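Frames with no useful content in simulated demonstrations — keep or delete?
Posted in: Robot learning, data collection

Ginette Turcotte
Hello all. I collect teleoperated demonstrations in a simulated kitchen for a policy that shall learn small tasks on the counter. I have 786 episodes now, recorded with several cameras. My trouble is the views which look away from the work. In a good number of frames there is little but wall, a shadow and a small white tip at the edge.

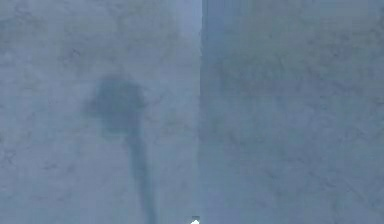 I am afraid that the network learns to connect such frames with random actions. On the other side, if I cut them, the time steps do not match any more between the cameras. My useful view looks more like the next one, and I would be happy if every frame was so rich.

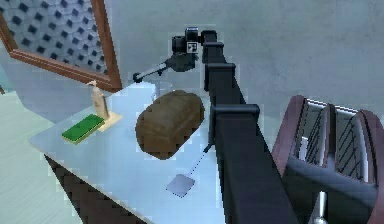

Arm over the counter, with the bread to its left and the toaster to its right.

I tried a small script which deletes frames with low contrast. It took out good frames too, so I stopped it on Tuesday. The harder case is a view where some objects are visible but no arm at all:

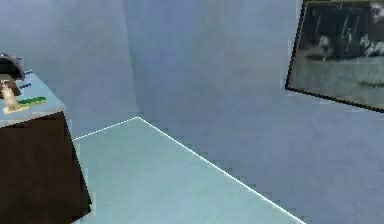
Corner of the room with the cabinet. No gripper in view.

Should I delete the whole episode, delete only this camera, or leave everything as it is? I train with image chunks of 12 steps, if this matters.

Barnivow
Do not delete single frames. You will break the chunks, and afterwards you search for the error during a week. Make a mask for each camera and each time step, and let the loader replace the masked view by zeros. The joint values stay, the actions stay, only the picture is switched off. For choosing the mask, do not use contrast. The simulator knows where the gripper is, so project its position into each camera and test if it falls inside the image. Hidden behind an object is another matter, but for a first version I would ignore it.

Also train once with 200 episodes masked and the same 200 not masked — then you have a comparison before you touch the rest. Keep a few views of this sort in the validation set, also when they look useless:

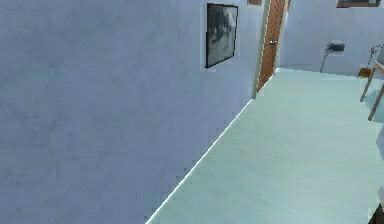

Higuchi wrote that masking was too much work for him and he simply dropped the worst camera from all 500 of his episodes. His success rate stayed the same and the training was faster. He would try this first.

Puvlow
same problem here, following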